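Public Finance for Non-Economists
Session 3 notes: How a budget gets made, and how to read one without falling asleep

Before anything else, thank you for the messages about last session. I had no idea so many of you had strong feelings about property tax assessments! We'll come back to them when we do revenue in detail. For now please keep your copy of the Huninport town budget within reach, because almost everything below refers to it.

1. What a budget is, legally

A budget is a permission slip. When the town council adopts one, it gives departments the authority to spend up to a certain amount on certain things during a certain year. The word for that permission is appropriation, and you'll see it everywhere. An appropriation is a ceiling. A department that gets money for road salt and then enjoys a mild winter may hand part of it back, and many do.

Three other words get mixed up with it constantly, even by reporters:

Encumbrance: money set aside because a contract or purchase order has been signed, though the bill hasn't come yet.
Expenditure: the bill has come and is being counted as spent.
Outlay: the cash has left the account.

One fire truck can show up under all of these at different times. If it's ordered in December and delivered the following year, the year you "see" the truck depends on which column you're looking at. This is my favorite thing in the whole course and I will bring it up again.

2. Operating and capital

Operating budgets pay for the things a government does over and over: salaries, fuel, insurance, paper, the lights. Capital budgets pay for things that last, such as a bridge, a water main or a new roof on the library. The two are usually kept apart, and they're usually paid for differently. Operating costs come out of this year's revenue. Capital projects are often paid for with bonds, so that the people who use the bridge over the next few decades share the cost.

Suppose Huninport borrows for a bridge expected to last 80 years and pays the bonds off over 30. Is that fair to today's residents? They pay the whole thing off and leave fifty free years to whoever comes next. Olga Macedo argued last term that this is exactly what we got from our grandparents and we should stop complaining. Damián Gaete thought the repayment should be stretched as far as the law lets you. I go back and forth. Think about maintenance before you decide, because a bridge nobody repaints won't see its eightieth birthday, and the repainting sits in the operating budget where it's easy to cut.

3. The calendar

Most people meet the budget on the night of the public hearing, which is very late in the game. The order in our sample town goes like this:

Department heads get instructions and a target.
Requests come in, always above the target.
The manager's office trims, bargains and writes a proposed budget.
The council holds work sessions (open to the public, almost empty, and wonderful if you like this stuff).
Public hearing.
Amendments and final vote.

Go to a work session if you possibly can! You'll hear the parks director explain why mowing costs what it does, and you'll never look at a ball field the same way.

4. Baselines, or why both sides can be right

You'll remember the argument in the Huninport packet about the senior bus. One council member said the service was being cut. Another said it was getting more money than ever. Both were telling the truth. The dollar amount went up, and it went up by less than the cost of running the same routes with the same drivers. Against last year's number that's an increase. Against a current services baseline, meaning what it would cost to keep doing the same thing, it's a cut.

Whenever you read "cut" or "increase" in the news, write "compared with what?" in the margin. Do it for a week and see what happens to your newspaper.

5. Fund balance

This is the town's cushion, and it makes people angry in both directions. If it's large, taxpayers ask why they aren't getting it back. If it's small, lenders get nervous and borrowing costs more. Look for the difference between restricted balance (promised by law or by a grant to a particular use) and unassigned balance, the part the council can really move around. Only 23 percent of the cushion in our packet is unassigned, so a big headline number can hide a rather thin pillow.

Using fund balance for a one-time purchase is usually fine. Using it for salaries is like paying rent from a savings account, and the hole comes back next year a bit bigger. Look at page 3 of the packet and find the line called "appropriated fund balance." Then find out what it's paying for.
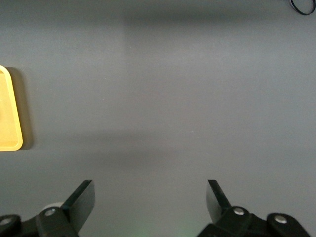 Department of Public Policy and Government, Saston Evening College

6. For next time

Read the Trarkholm school district summary, which is shorter than it looks, plus the two pages by Leonilde Louro on state aid formulas. Her explanation of "hold harmless" clauses is the clearest I know.

Then choose one department in the Huninport budget and write a page on it. Any department, the odder the better. Tell me what it asked for, what it got, and where the money comes from. If the document doesn't say where the money comes from, tell me that too, and tell me who you'd call to find out. Please don't choose police or schools this time; they're so large that a page can't hold them, and we give each its own evening later.

Papers are due June 5, 2025, on paper or by email, whichever you prefer. Teresa Prata is running the spreadsheet help hour again, in the Pacheco reading room just before class. Bring your laptop and your confusing columns. Olga Quintela will cover the first half of the next session with her talk on municipal bonds, so have your bridge questions ready for her.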